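# Gereck G80 countertop sealer, second review

2010-05-15

The first coat went down in January, so these notes cover wear as well as application.

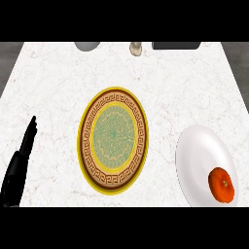 Coverage is stated as 100 square feet per bottle. I got 80 on a honed surface, which drinks more than a polished one. Apply with a lint-free cloth, wait ten minutes, buff. The residue hazes if left longer – acetone removes it, slowly.

Stain tests used coffee, olive oil and red wine, each left overnight on offcuts from the Jaltville yard. Oil left no mark. Wine left a faint ring on one of three pieces. Lemon juice etched all of them, as it will with any penetrating sealer on calcite stone.

The Mughal product Irfan Warraich tested beads water better but needs two coats and smells strongly for a day. Gereck's cap still leaks when the bottle is stored on its side.

Rating: 4 of 5.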